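Sukholm Spice Drying Project
Progress report to the Galbraith Fund
Prepared by Kamol Onsri, March 8, 2024

1. Period covered

Work from the start of December to the end of February. The previous report closed with the drying room at Sukholm wired but not commissioned, and with the turmeric harvest two weeks behind schedule.

2. Drying room

The room was commissioned in December. Airflow at the far racks was below the design value and the return duct was moved closer to the door. Readings taken after the change are within tolerance on all shelves except the lowest, where air is still slow. Those shelves are now used for sliced ginger only, as it is less prone to colour loss.

The humidity controller supplied by Prendard failed once and was replaced under warranty. Four days of drying were lost. A spare unit has been bought and is kept on site.

3. Throughput

Growers delivered 1419 kg of fresh rhizome in the period. The target was 1500 kg. The shortfall comes from the late harvest and should be made up before the end of the next period — the two largest plots have not yet been dug.

Batch size was held at 100 kg. A trial at 300 kg was stopped on the second day when the centre of the load was still above the moisture limit. We do not plan to repeat it with the present fan.

4. Milling and packing

The mill runs well on fully dried slices. Slices over the moisture limit clog the screen, and cleaning it takes most of a morning. A moisture check is now made before each load goes to the hopper, and the result is written on the batch card.

Losses at transfer between mill and packing bench have not been measured. Cerkus has quoted for a floor scale with the resolution needed. The cost falls within the equipment line and we ask for approval to proceed.

5. Laboratory results

Samples from the first batches were sent for curcumin and moisture analysis. Moisture results are back and are acceptable. Curcumin results are outstanding; the laboratory has advised a delay with its reference standard.

6. Budget

Spending is under forecast on labour and over on electricity. The overrun follows from longer drying cycles during the wet weeks in December. No transfer between lines is requested at this stage.

7. Next period

Finish the harvest intake, install the floor scale if approved, and fit a baffle to improve flow at the lowest shelves. A revised cleaning procedure for the mill will be sent with the next report.

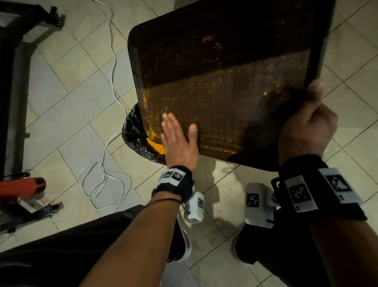

Figure 1. Brown tray with yellow-orange powder on the inner surface.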